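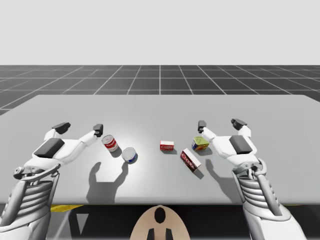 Soup can on the left, both grippers open.

July, notebook, 9:40 pm

Okay, picking the fan-dub project back up. Episode four of Bronitz, the long one where Kunby finally goes back to the academy and everyone yells. I rewatched it twice tonight with the subtitles off and I'm more convinced than ever that the old fansub got the power ranking wrong. Elaheh thinks so too, and she's the one who can really hear what they're saying.

The line is in the rooftop fight. The old sub has Kunby saying his seal holds 2,000, and people on the boards have been quoting that for years as proof he's stronger than Ghaffari. Elaheh listened to it at half speed and says he's talking about what the seal was built for, before it cracked. A minute later the teacher gives the real reading, 1,555, and the old sub just skips it! It's a mumbled line under the music, so I get why, but it changes the whole argument. Ghaffari never gets a number at all in the show. The one everybody uses is from a magazine insert, and Kamran says the insert came out before the second season was even written.

So for our script:
- keep "built to hold 2,000" in the rooftop line
- teacher's line goes back in, full volume if Gilmar can pull the music down under it
- no number for Ghaffari, anywhere, including the episode notes

Gilmar sent a first mix at 8. Voices are good, crowd noise is way too loud from minute 23 on. He also put reverb on Kunby's inner monologue and I kind of love it? Marina hates it. We'll try it with half as much and see who complains.

Recording: Marina did all her Nunditley lines in one go, 28 of them, and only two need another take (the laugh, and the one where she says "academy" with the stress in a weird place). Her Nunditley is meaner than the original and I want to keep it that way. In the original she's sort of sleepy until the betrayal, and then you're supposed to be shocked. I always thought the shock was cheap, but Mahtab disagrees and wrote me a very long message about it, which I still have to answer.

Lip flaps are a pain in the hallway talk. "I never asked you to wait" is too short for the mouth. Tried "I never once asked you to wait for me" and it fits but sounds like a soap opera. Leaving it open, ideas welcome, write them in the margin please and not on sticky notes (they fall off, I found one in my shoe).

Also the transformation name. Old sub says "Second Gate," the toy box says "Gate Two," we've been saying both. Going with Second Gate.

Next: redo the laugh, fix the crowd, check whether the teacher is named in episode six or if I dreamed that. Kamran has the files.

Questions or corrections? Use the contact form. © The dub notebook. Back to top
We use cookies to remember your settings. Accept | Decline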